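The Long Life of a Bed Sheet

Most people can tell you what they paid for their mattress. Ask how old their sheets are and they have to think. In July we asked readers to check the linen closet and write in, and 377 of them did. The oldest set still in weekly use had been bought for a first apartment and had since moved house four times.

Sheets wear out in a set order. The fitted sheet goes first, usually in a patch where the shoulders or hips rest. The flat sheet lasts longer, and pillowcases fall somewhere in between, depending on hair products and how often they are washed. That is why so many closets hold three flat sheets and nothing to go under them.

The Hegedűs mill in Dosasau has been weaving cotton bedding for long enough to have opinions on this. Its repair desk took in 299 fitted sheets last year. Most needed new elastic and nothing else. The cloth was fine, but the corners had given up, and the owners were tired of tucking them back in every morning.

Heat does most of the damage to elastic. The mill tells customers to wash at a moderate setting and take fitted sheets out of the dryer while they are still a little damp, then hang them over a door or a rail to finish. It also sells replacement elastic by the yard - a job that takes an evening if you have a sewing machine and two if you don't. 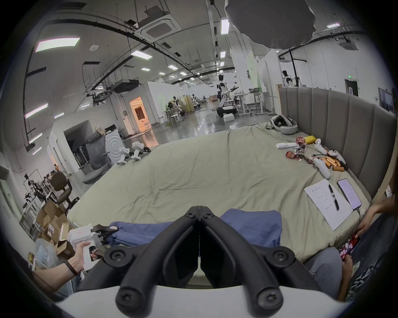
Thread count matters less than the label would like you to think. Sellum, a small shop that sells both new and secondhand bedding, stocks sheets from 200 up to 600 and says its steadiest seller is a plain percale at 282. It is crisp at first, softens after a dozen washes and doesn't pill. Very high counts are often reached by twisting several thin yarns together, and thin yarns break sooner.

Color is partly a matter of taste and partly of laundry. White can be washed hotter, but it shows every mark. Dark shades fade in stripes if they are line dried in full sun. Grays, greens and dusty blues hide the most, and readers who wrote in tended to own at least one set in that range.

When a sheet is past saving, there is usually good cloth left along the sides. The Zomidness sewing group cuts worn sheets down the middle and joins the outer edges, the way many households once did. The seam can be felt for a night or two. Nearly 80 sheets went back onto beds that way last winter, and the scraps were cut up for dust cloths.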